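Workshop tips: budgeting for a two-arm bench cell

Price the bench before the arms. A pair of arms and hands is the line everyone remembers, and it is seldom the line that blows the budget. On our last build the extras (mat, shelving, trays, wiring, guarding, spare pads) came to $3,634, against an original allowance of nothing.

Ask for the payload figure with the hand fitted. Suppliers quote the arm bare. Subtract the hand, the wrist housing and the cable, then see what remains for the part.

Get lead times in writing. Salgado quoted us 11 weeks on hands and five on wrist adapters. The adapters are useless without the hands, so order to the longer date and pay for both together.

Treat fingertip pads as consumables. Put them in the operating budget along with gloves and blades. We carry 20 and reorder at five. Check whether the pads are sold singly or only as a finger assembly; the difference in yearly cost is large.

Draw the reach envelope at full size on cardboard and lay it on the bench. Idalina Cardoso did this for the Werard job and found the rear shelf was 11 cm too deep. Cardboard is cheap. Moving a bolted upright is half a day.

Allow for power at both ends of the bench. One outlet in the middle means two cords across the work area.

Leave room in the quote for a second set of trays. One set gets loaded while the other is in use, and labour is wasted if the two have to share.

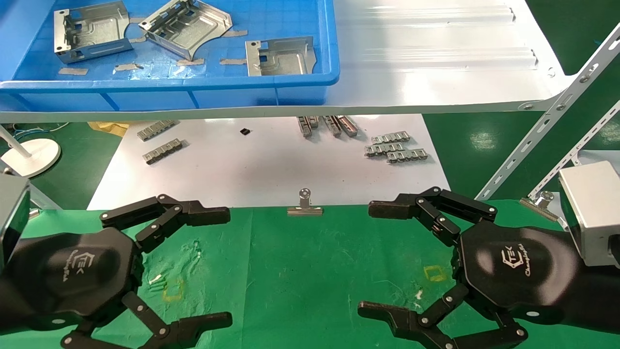 Mat and shelf costs are small and should still be itemised. Slotted angle is the sensible choice for the uprights, as the shelf height will change at least once after commissioning. A blue plastic tray up on the shelf keeps the bent sheet-metal brackets apart from the perforated strips and rails on the white tabletop, and yellow squares marked on the green mat cost next to nothing. Binder clips will do for the mat until the layout is settled. Buy proper edge clamps after that.

Keep ten per cent of the total unspent until the first month of running is over. Ours went on a lamp and a longer cable.

Service contracts: read the exclusions first. Mivix excludes finger joints. Zalik covers them but charges travel outside the metro area.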